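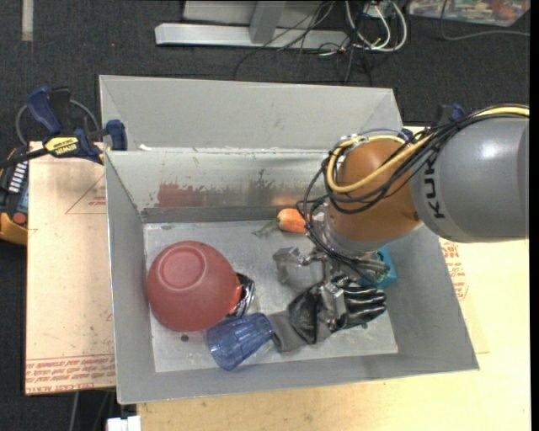
*Photo: Ailbhe Heffernan, Drivum course archive.*

## Unit 4: Mixed household items in open bins

Read this before the afternoon practical. It covers how to sort the contents of a mixed bin by shape, surface and stiffness, and how to record what you find. Bin preparation is in Unit 2 and is not repeated.

### 4.1 Terms

**Resting pose** is the position an item holds without support from your hand. A bowl has two common ones: on its foot ring, or inverted on its rim. A tumbler has three: upright, inverted, and on its side.

**Contact** means that two items touch. **Overlap** means that one hides part of the other from the chosen viewpoint. Overlap does not prove contact. Where the view leaves the question open, write "contact or overlap" on the sheet.

**Wall clearance** is the gap between an item and the nearest inside wall, measured at bin floor level.

### 4.2 Rigid items

The red bowl in the photo is inverted, with its foot ring showing. In this pose the rim is against the floor and gives no edge to hold. The foot ring is the better feature, provided it is tall enough to pinch. Matte surfaces such as this one also show their outline clearly under overhead light.

The blue tumbler lies on its side close to the front wall. Two points apply:

- A tumbler on its side can roll. Faceted ridges limit this, but a tapered body will still swing in an arc when pushed at one end.
- Translucent plastic takes on the color of whatever is behind it. Trace the ridges instead of the fill color when marking the outline.

Shiny items need a separate note. The silver and black object by the bowl is partly hidden, and its curved surfaces pick up a red-orange reflection. Record it as "reflective, partly hidden, type not determined". Do not guess the type. Half of the wrong entries on last July's sheets came from naming an item before it was uncovered.

### 4.3 Soft and semi-rigid items

A work glove counts as one item with two zones. The knit cuff folds easily and holds no fixed shape. The coated fingers are stiffer and tend to keep the curve they were left in. Enter the zones on separate lines:

| Zone | Surface | Stiffness |
|---|---|---|
| Cuff | Gray knit | Low |
| Fingers | Black, shiny coating | Medium |

The stiffness values are the defaults from the Flanagan table in your course pack — change them only after handling the item.

The cuff meets one end of the tumbler. Log the pair as linked, and assume that moving either one may shift the other.

### 4.4 Bin condition

Used bins carry marks that can be mistaken for contents. Worn paint, scraped patches and small dark spots belong in the condition box at the foot of the sheet. Loose scraps on a ledge go there too. An irregular scrape on the back wall can look like the edge of a flat object, so compare it from a second angle.

### 4.5 Practical

Work in pairs at the Mirano benches. Sheets are numbered 1 to 29; take the next one in the stack.

1. Write the bin color and condition before listing any item.
2. List items from left to right, with resting pose.
3. Mark every link, using the wording in 4.1.
4. Propose a removal order. Give one line of reasoning per step.
5. Exchange sheets with another pair and initial theirs.

Hand in sheets to Ultan Keogh by 4 p.m. Late sheets go in the Draven tray and are marked the following month.

Further reading: course pack, page 21, on linked items.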